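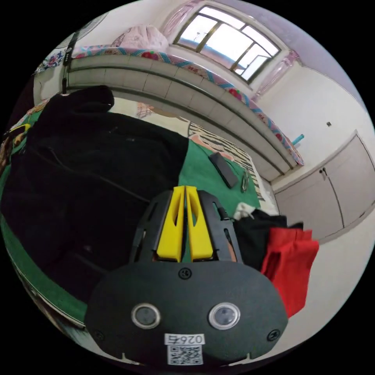 Threads › Software › Posts by Anikó Fekete

Right, a long one this evening, so put the kettle on. A few of you asked what I've been doing since the Hordiienko job finished, and the answer is that I've been writing the software that sits between "someone did a task with a hand-held gripper" and "a robot arm can learn something from it". It's less glamorous than it sounds and I love it.

The tool is called Sallum. It takes a folder of recordings, works out where the gripper was at each moment, works out how far open the fingers were, lines the two up in time, and then decides whether the recording is fit to train on. Four jobs. I thought the first would be the hard one and I was wrong by about three months.

Finding out where the gripper was is mostly a solved problem if you have a decent tracker and you are patient with it. We use the camera and the motion sensor together, and Jouko Rissanen had already written most of that before I arrived. Bless him, he even left comments.

Where it struggles is at home. In a workshop you've got shelves and bolts and labels, lots of crisp corners for the tracker to hold on to. In a bedroom you've got bedding. Plain sheets give it very little, and anything soft changes shape the moment you pick it up, so points the tracker was leaning on wander off with the cloth.

My first fix was to throw away every point that moved differently from the rest. Lovely idea, worked well on tables, and then failed completely whenever someone lifted a big coat close to the camera. For a second or two the coat IS most of the view. The tracker decided the coat was standing still and the house was moving.

The second fix, the one we've kept, is to be much more suspicious near the fingers. Points close to the fingers get a low weight as soon as they begin to close, and walls, window panes and tiles further back get a higher one. On our test set of 280 recordings the number of lost tracks went from 52 to 19. I did a small lap of the kitchen.

(Oksana Stelmakh wants me to add that she suggested this in November and I said it was too simple. She did. I did.)

Next, the fingers. You need the width of the opening, and we get it from the picture by looking for the finger colour and measuring the gap. Bright yellow is a gift for this, until somebody records over a yellow pillowcase. I now only search in the strip where the fingers can physically be, and it's much calmer.

I also learnt that a closed gripper is the most useful thing in the whole recording. We ask everyone to start with the fingers together for a couple of seconds, and Sallum uses that to set its zero. If it can't find a closed stretch near the start it complains, politely, and asks you to mark one by hand.

Lining things up in time was the three months. The motion sensor and the camera each have their own clock and each is quite sure of itself. We were out by 47 milliseconds on one batch, and you would never spot that by watching. The arm spotted it, though. It kept closing just short of the sleeve, over and over, with great confidence.

Damir Radulović found that one by plotting finger speed against hand speed and noticing that people seemed to grab before they arrived. I've turned his plot into an automatic check. It's called grab_before_arrive, and no, I'm not renaming it.

A word on labels, because I got two messages about it. Each gripper has a number and a code on the body, and Sallum reads the code from the first few seconds and loads the right calibration for that unit. Before that people typed the number in, and we had a whole Wednesday of clothes-folding processed with the wrong lens settings. My fault as much as anyone's — I'd made the box remember the last thing you typed.

On what to reject: my early version was terribly strict and threw out anything with a pause in it. But people do pause. They pick up a shirt, look at it, put it down, think, turn it round. Lukian Stasiv argued that the turning round was the very part the arm needed to see, and he brought clips, so I gave in. Pauses stay now, and only real tracking failures are cut.

Where we are tonight: 963 recordings through the whole pipeline, and the planner team at Hitberg have started pulling from it directly. They'd like depth as well. I'd like a fortnight off. We'll see who asks more nicely.

Still to do: fans and curtains. Anything that moves gently in the background gets past my weighting, as it's nowhere near the fingers and I've told the tracker to trust it. I've a half-written patch that watches each point for longer before believing it, and it is very, very slow at the moment.

If you work on this sort of thing and you've handled moving curtains without tripling your run time, please do write to me. I'll read anything, including messy notebooks. Replies might take me until the weekend as my mum is staying and she has opinions about laptops at the table.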